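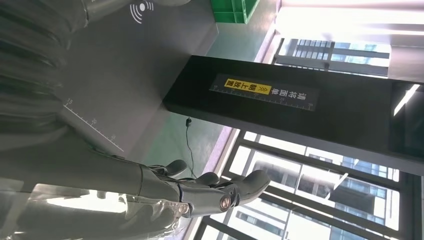 Small parcels should be measured as carefully as large ones, the receiving supervisor at the Breltthorpe sorting center told customers at a briefing on Wednesday, and soft mailers in particular have been entered by guesswork for too long.

The remark accompanied the announcement of a new intake procedure for light parcels, which takes effect in May. Under the procedure, every soft mailer received at Breltthorpe will be laid on a ruled measuring plate and scanned before it is assigned to an outgoing crate. Until now, only boxed goods were measured individually. Mailers were given a standard size at the counter and corrected later if a carrier objected.

Search this site Enter keyword Go

Fawzy, the operator of the center, stated that the change follows a review of billing corrections on shipments sent through the Bitden line. The review examined 900 mailers. Of these, 774 had been recorded at the standard size, and 55 were later billed again at a different rate. Customers with small accounts were affected most often, as they tend to reuse bags and to fold them in different ways from one shipment to the next.

The new stations were supplied by Plovodix. Each has a flat black plate with a measuring scale along its edges and an upright column behind it, set on a work table with room for a crate alongside. Nineteen stations will be in use when the procedure begins. The older counter scales will be kept for heavy parcels and will continue to be checked under the existing schedule.

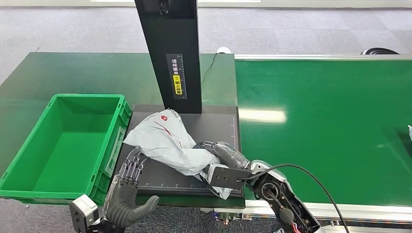

A white plastic mailer on the measuring plate, with an empty green crate beside it.

The handling instructions for soft mailers have been rewritten as well. A bag is to be placed with its label facing up and smoothed toward the corners before the scan is taken. Loose ends are to be folded under, and air is to be pressed out gently where the contents allow. A bag that cannot be made to lie flat is measured at its widest point, and the entry is marked so that the customer can ask for a second reading. Bags that arrive torn are set aside and repacked before measurement. There is no charge for repacking.

After scanning, mailers go into the crates by route. The center asks that customers delivering their own crates bring them empty of old labels, paper and packing scraps. Crates with cracked rims will be returned at the counter. Stacking crates on the measuring tables is not permitted at any time, and full crates are to be moved to the floor racks before the next one is started.

The supervisor acknowledged that intake may be slower during the first weeks. Customers with large deliveries are advised to arrive before 3 p.m. — the evening counter will accept single parcels only until the procedure is well established. Recorded dimensions will be printed on the receipt, and objections may be raised at the counter on the same day or in writing within the usual period.

Rates are unchanged. Fawzy said that the rate table for the Bitden line would be reviewed separately and that any revision would be posted at the counter in advance. Printed copies of the handling instructions are available at the front desk, in the same rack as the customs forms.

Home News Services Rates Counter Hours Forms Contact

Reader comments (3)

Will padded envelopes count as soft mailers or as boxes? Ours are fairly stiff, and the notice does not say.

I was one of the people billed twice for the same bag. Glad to see the size going on the receipt. It would have saved me two trips to the counter.

Please reconsider the 3 p.m. advice. Those of us coming from the far side of Breltthorpe after work have only the evening counter, and one parcel per visit is not much use to a shop.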